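server migration thread, typing this between meetings so bear with me

1/ We finally moved billing off the old Panthorpe boxes. Eleven years in the rack. Fans like a leaf blower. Cutover was July 20, 2023 and I am still tired

2/ Short version: it worked, mostly, and the vendor quote was not the real price. Long version below

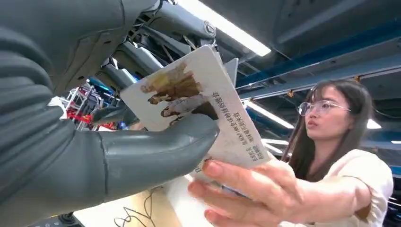
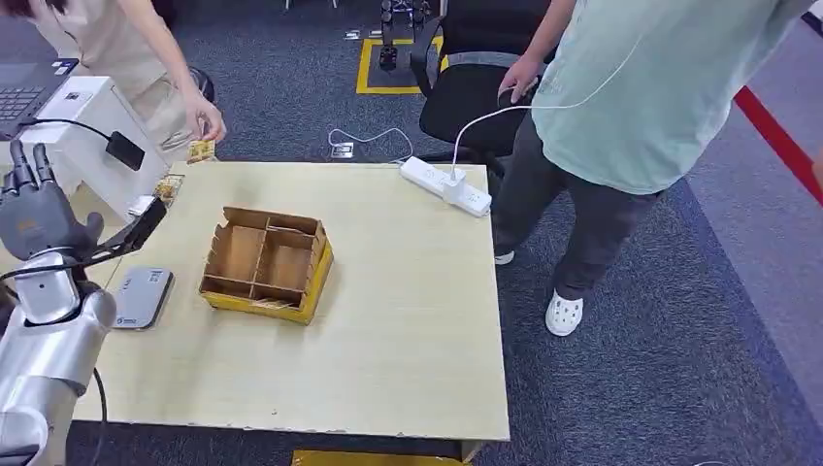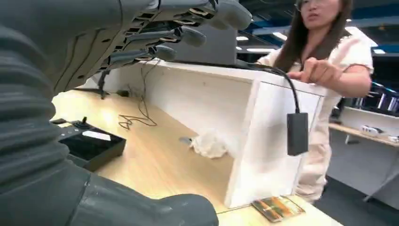
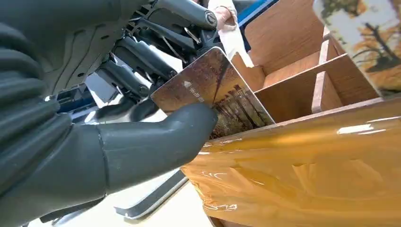
3/ So. The quote. Plornden wanted a support renewal on hardware they stopped selling. 40 percent up on last year. Same contract, same phone number, same hold music

4/ Sarla Bansal ran the inventory in May. 863 scheduled jobs. We thought maybe half that. 74 of them pointed at a machine that was gone

5/ killed those first. No complaints so far. One report turned out to matter to a guy in tax, put it back

6/ Went with two Sindar servers, mid range, boring. Looked hard at Kanaujia too, nicer console, but their storage controller wanted its own license?? per port. no

7/ Cutover night: database copy fine, network fine, then the backup agent refused to start. Clock was off by an hour. Stavros Tsakiris found it at 2 am. I had been reading the wrong log

8/ Things I'd do again: freeze changes two weeks out. Print the rollback steps on paper. Get the license keys BEFORE you need them, our came by email to someone on leave

9/ Things I wouldn't: trust the cable labels. Schedule it at quarter end

10/ Old boxes stay powered for 40 days, then wiped. Will post the power numbers once facilites sends them over

2 min read

Comments

Rok Berisha
per port licensing, yep. we got the same quote and walked

Embla Granström
Did you keep the old tape drive or move to disk for backups?

Trilok Malhotra
the clock thing got us too, check the management card, it keeps its own time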